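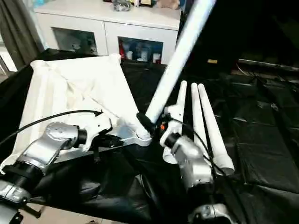 White tube with a black fitting at its lower end

Evaristo Nava has pressed walnut oil in Karneck for 28 years, and he still tastes every batch before breakfast. "After coffee I am useless," he told me. "After coffee everything tastes good."

I came to speak with him at the beginning of the harvest. His orchard lies on a slope above the village, at 1,000 meters, and the first nuts were already falling. He owns 447 trees. Most of them are of the old local kind that people in Karneck call Forkar, with a small nut and a thick shell. It is a difficult nut for a farmer, he says, and the big growers have given it up.

"You need almost double the work to get the same quantity of kernel. But the skin of the kernel is thin and the bitterness is low, and for oil this is what I want. For eating from the hand I would also plant another one."

His father sold the walnuts whole, in sacks, to a merchant who came with a truck each fall. The price was decided by the merchant. In one bad year the truck did not come, and the family had a full barn and no buyer. Nava borrowed a hand press from a neighbor and made the first oil in the kitchen. I asked him how it was.

"Terrible. We had toasted the kernels too dark. My mother used it for the salad until spring, and she did not complain one time, so I understood that it was really very bad." 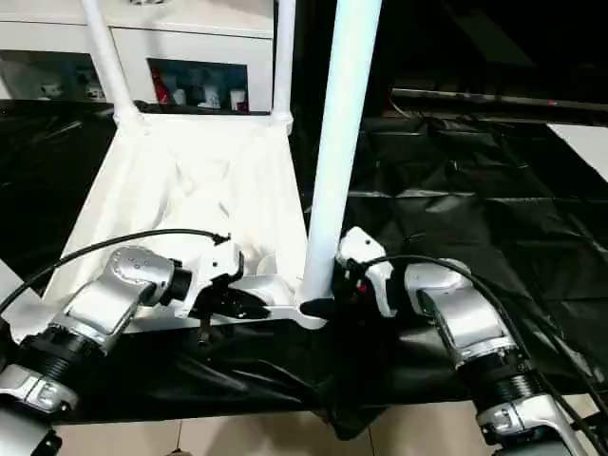 The nuts must be dried slowly, and on this point he became serious. He spreads them on racks under the roof, where the wind passes from both sides, and he turns them by hand every morning. He does not use warm air. Many producers do, and he accepts that they have their reasons, above all in a wet October, but he thinks that the oil loses its smell of fresh bread.

When the kernel breaks with a clean sound, it is ready for cracking. The pieces are sorted on a long table by the family and by two women from the village who come every winter. Dark kernels go out. Kernels with a spot go out. "If you leave one rancid kernel in the kilo, you can taste it in the bottle," said Nava. "Maybe the customer does not know what it is. He only knows that he does not finish the bottle."

He makes two oils. One is pressed from raw kernels and is pale, with a light taste. For the other the kernels are first ground and warmed in an iron pan until the paste begins to shine. This is the one sold under the name Entili, and it brings most of the income. He would not tell me the temperature. He said that he does not know it himself, because he goes by the smell, and his daughter, who was labeling in the next room, laughed at this quite loudly.

Both oils rest in steel for two weeks, so that the fine parts can sink. Nothing is filtered. A little cloud at the bottom of the bottle is normal and can be eaten.

We spoke also about the kitchen. Nava puts the raw oil on boiled potatoes with salt, and on soft white cheese. The toasted oil he likes on beans, on roasted pumpkin, and in a cake which his wife makes with half butter and half oil. He never fries with it.

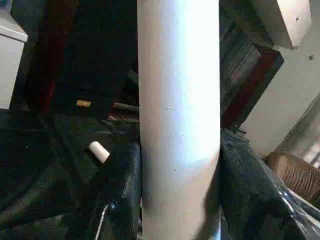 One customer from Darkdale sees this differently and has written to him that she cooks her eggs in the toasted oil every Sunday morning, on a very low flame, and that she has never tasted anything burned. Nava keeps the letter in the drawer with the invoices. He answered her that she should continue, but with the cover on the pan and with no salt before the end.

More often the letters are about storage. People keep the bottle beside the stove, in the light, and after some months they write that the oil has changed. "Of course it has changed. It is like milk, only slower." An open bottle should stand in the refrigerator and be used within three months. A closed one can wait for a year in a dark cupboard. He stopped with the clear bottles long ago, although they looked prettier in the shops.

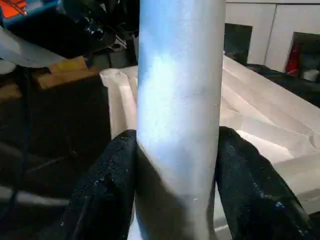 What remains after the pressing is a dry, brown cake, hard like a board. Earlier it all went to the pigs. Now he mills a part of it to flour, and a baker in the village mixes it into a dark loaf. The shells heat the house.

I wanted to know if he plans to grow. He has been asked by a shop chain for a much larger quantity, and he said no, at least for now. A walnut tree of this kind needs twelve years before it gives a proper harvest. He planted thirty young ones in June of last year, in the heat, which he admits was a mistake, and he carried water to them the whole summer.

"Most of them are alive," he said. "I will be old when they carry. My daughter says she will press them with an electric thermometer."

The new oil will be ready in January. Orders can be made by telephone or at the door of the mill, in the morning only.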